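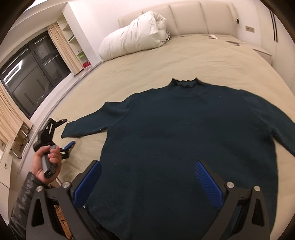
*A dark teal knit laid out flat on the bed, collar towards the headboard.*

## Winter woollens drive returns to Estrella for a fourth year

It has been one of those Februaries when the mornings can't decide what they want to be, and anyone who has lived in Estrella for long enough knows that the first properly cold night will arrive well before most of us have remembered where we put the blankets. So it's a pleasure to report that the winter woollens drive is on again, with the collection bins going back out this month and the sorting tables returning to the old Bolonetti drapery on the main street, which still has its long cutting counters and (for those who remember buying school uniforms there) that same smell of cotton and floor polish.

Last year the drive took in 2,785 pieces, a figure that surprised even the people who had spent six weekends folding them. Jumpers made up the greater part, followed by scarves, beanies, a good many children's cardigans and one very handsome crocheted bedspread that went to a family out past the silos. This time the organisers have asked for fewer coats, which take up a great deal of room, and more knitwear in adult sizes, particularly the larger ones, which were gone from the racks within the first hour last winter.

Drop-off points are at the library, the Stostska bakery and the swimming pool kiosk, and they'll stay open until the end of the month. The bakery has kindly offered a coffee to anybody who brings in a full bag, an arrangement that may have had something to do with last year's total. Those who live out of town can ring the library to have their things picked up on the mail run.

The one request, made gently but more than once, is that everything arrive clean and dry. A jumper that has been in a shed for three winters can usually be rescued, but it needs a wash, an airing and a look over for moth before it can sit in a pile with the others. Small holes are perfectly fine. The mending circle meets in the back room of the drapery at 10 am through the season, and its members are rather fond of a small hole, so please don't throw away a good cardigan on account of an elbow. Pins and brooches should come off, though, and pockets should be emptied. Last year's turned up 464 tissues by the final count, along with a house key that has been hanging behind the library desk ever since, if anyone is missing one.

There is also the matter of wool that has seen better days and can't sensibly be worn again. In other years this went to the tip, which upset everybody, and this time a small felting workshop at Plemeo has agreed to take up to 600 kilograms of it for pet beds and garden matting. Felted or badly shrunken pieces should go in a separate bag, tied at the top and marked with an F, and they can be left at any of the same three places.

Donors often want to know how best to get a jumper ready, and the library has put a short sheet on its front counter with some advice from the mending circle. It suggests cool water, a gentle squeeze in a towel, and plenty of patience while the thing dries out flat and away from the heater. 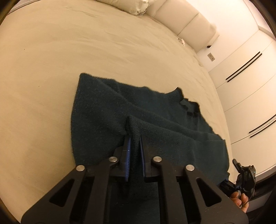
**Can I hang a woollen jumper on the line to dry?**

It's better to dry it flat, as the weight of the water will drag the shoulders and sleeves out of shape. If you have no room to lay it down, fold it over an airer at the middle and turn it halfway through.

The giveaway itself will be held in the drapery once the weather turns, over two mornings, and is open to anyone at all, with no forms and no need to explain why you've come. Tea and scones will be on from 9 am, and there'll be a rug corner for the little ones with books lent by the library. A grant of $700 from the Estrella show society has paid for new racks and a proper mirror, so nobody will have to try things on in front of the shop window this year.

Anyone with an hour to spare for sorting is warmly invited to leave a name at the bakery or the library counter. Tape measures and spare coat hangers would be welcome too.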